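Bring Back the Long Way Home

By Juniper Tillman

I got off the bus nine stops early one evening in February, purely because the driver was playing his radio too loud, and I have been walking home ever since.

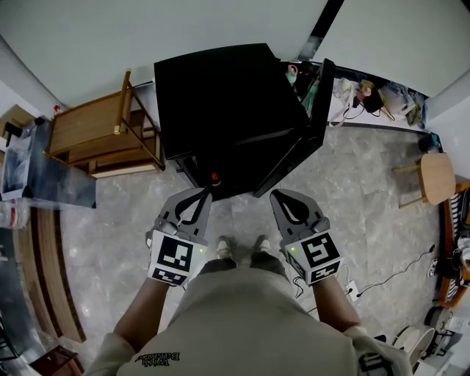

It takes me 50 minutes. The bus took twelve, on a good night! And I wouldn't trade back, because those 50 minutes have turned into the best part of my day. I know which bakery on Kekana Street throws its door open at six. I know the hill behind the old Letis warehouse, the one I used to think was flat, and I know it very well in my calves.

My friend Noelia Prieto thinks I should count steps (she does 4,000 before lunch and is rightly proud of it). I tried for a week and kept looking at my wrist when I could have been looking at somebody's ridiculous, wonderful tomato plants. So the watch stays in a drawer.

What I'd love is for towns to treat walking home as a normal way to get home. Give us benches, decent lights, a crossing that lasts longer than a sneeze. We spent years widening the road through Prukby for cars, and the sidewalk beside it still stops dead at the gas station. Finish that sidewalk! I'd be on it tomorrow, and I suspect half my street would come along, dogs and all.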